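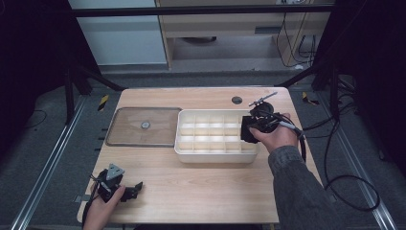 Small Game Studio Practice
Unit 4: Pricing and release of a mobile puzzle game
Instructor: Assunta Monti

Reading before class: the Cusero postmortem by Valdir Toledo and Rozália Jurčo, pages 3 to 11. Bring your own one-page release plan. A draft is fine.

4.1 Where we left off

Last week we covered scope and the vertical slice. By now each team should have a build that runs on a phone and can be played from the title screen to a game over. If yours can't, see me before starting this unit, as the exercises assume it.

4.2 Three ways to charge

Paid up front. The player pays once in the store and gets everything. It is simple to build: no purchase screen, no ad code, no restore button. The hard part is the store page, which has to do all the selling before anyone has touched the game.

Free with ads. Downloads are higher and income per player is low. You depend on people coming back, so short sessions and a daily mode matter more than length. Ad code also adds to your testing time. Budget a week for it, even if the documentation says an afternoon.

Free trial with one unlock. Part of the game is free and a single purchase opens the rest. You have to decide where the wall goes. Put it too early and players have not learned the rules yet. Put it too late and they have had enough.

You can use different models on different stores. If you do, keep one code base and switch the model with a build setting. Two separate projects will drift apart by the second update.

4.3 Case: Cusero

Cusero is a tile-sliding game made by a team of two, with sound by Kofi Sulemana. It has 80 levels. The first plan was to give away 58 of them. In the test group, many players stopped near the end of the free part and said they felt finished. The team moved the wall forward to the end of the second chapter and added a short preview of the third, playable once.

Numbers from the test build:

Players who installed: 2471
Players who bought the unlock: 122

Work out the conversion rate yourselves and write it on your plan. Then answer for your own game: if your rate were half of that, how many installs would you need to cover your costs? Count your own hours as a cost.

Note that the test group was recruited from a puzzle forum. These players already like the genre, so treat the rate as a high one.

4.4 Release checklist

Store text, short and long versions
Screenshots for each required device size
Icon, checked at the smallest size on a real phone
Age rating form
Privacy policy at a working address
Restore purchases tested on a second device
Save files survive an update from the previous build
Credits spelled correctly, accents included

The save file item is the one that students skip most often. Install the old build, play to level five or so, then install the new build over it. Do not delete the old one first.

4.5 Soft launch

A soft launch means releasing in one or two small markets before the rest. You are looking for crashes, confusing levels and a rough idea of how many people return the next day. Change one thing at a time. If you move the wall and lower the price in the same update, you will not know which change mattered.

Aurelia Enache will visit in the second hour to talk about the soft launch of Denmont. Please have at least one question ready.

4.6 To hand in

Release plan, one page, with your chosen model and your break-even number. Due Fri 21 August by the start of class. Teams working on the Sondero project hand in one plan per team, with all names on it.

Next unit: updates, reviews and answering player mail.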